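## Teaching by hand (Jurkora)

Teaching by hand is what we call it at Jurkora, though the proper name is learning from demonstration. I've worked here long enough to remember the old way, when Impi Hakala typed every movement into the arms herself and a new job took 43 working days to set up. Now one of us does the task with a pair of hand-held grippers, over and over, and the software learns from the recordings.

The main thing it changed for us is who gets to do it. I came over from packing at the Hukmont site and couldn't write a line of code (still can't!), but I know how to pick up a cup without knocking the next one over, and that's the bit they want. You sit at a table with cups and a mug stand and a few odds and ends, and you work through your list. A session is 90 minutes, then a 10 minute break. 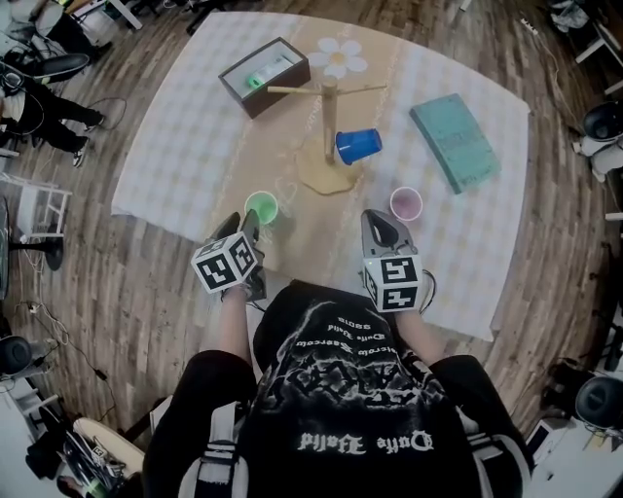

It's harder on the wrists than you'd think, and Harpreet Sawatzky got us a proper rota after 2 of the team went off sore in February. You also learn to slow down - rushed takes get thrown out at checking.

Pay was the other argument. Demonstrators started on the packing rate and moved up to the technician rate once the Morin job came in, and I was very glad of it. The Cotia line still has people on it every shift, mostly clearing jams and topping up trays, and a few of them come over to us in the afternoons.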